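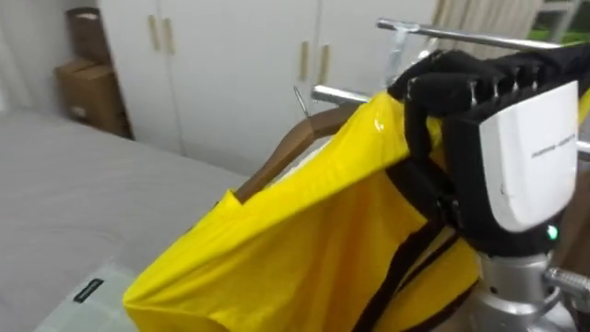

Wanted: Runners and Walkers for a Winter Clothing Study

Do you head out the door in December when everyone else is still under a blanket? We would love to hear from you! The Kırmızıgül sportswear studio in Nistmont is signing up 745 people who run or walk outdoors, to find out what they wear in cold weather and how they feel in it after the first mile or two.

You don't have to be fast. Our October trial group had marathoners in it, but also dog walkers, mail carriers and a retired couple who circle the reservoir every morning before breakfast, and their notes were some of the best we got (three full pages on cuffs alone).

What you'll do

For six weeks you'll go out at least twice a week in your own clothes and fill in a short diary when you get home. It asks what layers you had on, how far you went, where you got chilly or sweaty, and anything that rubbed, rode up or flapped. Most people finish it in five minutes. Near the end we'll invite you to a group call to talk it over with other participants — this was everybody's favorite part last time, so please try to make it.

Who can join

Anyone 18 or older who already exercises outdoors and lives somewhere that gets properly cold. You'll need a phone or computer for the diary. All sizes are welcome, and we'd especially like more people at both ends of the size chart, plus anyone who finds store sizes a poor fit.

What you'll get

A $60 gift card when your last diary is in, and a copy of the full results in plain language. You can stop whenever you like, and your name stays out of anything we publish.

How to sign up

Write to Defne Yüksel at the studio, 3627 Mill Road, Nistmont, or call and ask for the diary study. Tell us where you live, what you do outdoors and how often. Please get in touch by 6 December 2020. If you have a running buddy, bring them along — pairs are very welcome!

Recent notices
Pattern cutter, part time, Nistmont
Dromuvis trail club seeks route markers
What we learned from the October trial group
Weekend sewing class at Brastutix: places open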